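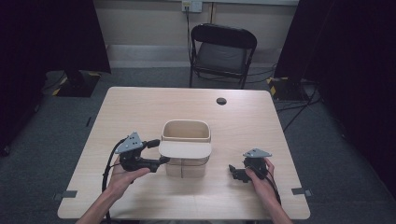 Eliécer Betancur thought the open bin would lose to a drawer, and told us so before we had tried either. His point was that people drop things into a bin and never sort them again.

We tested this in August in the study room at Carhuamaca. Each desk got one cream bin with rounded corners, kept in the middle of the table for the first week and moved to the back after that. Students put pens, chargers and loose paper in it at the end of a session.

Clearing a desk took 300 seconds with the drawer and 200 with the bin. Eliécer was partly right, as the paper did pile up at the bottom. We now empty the bins every 5 days. Labels are still to be tested.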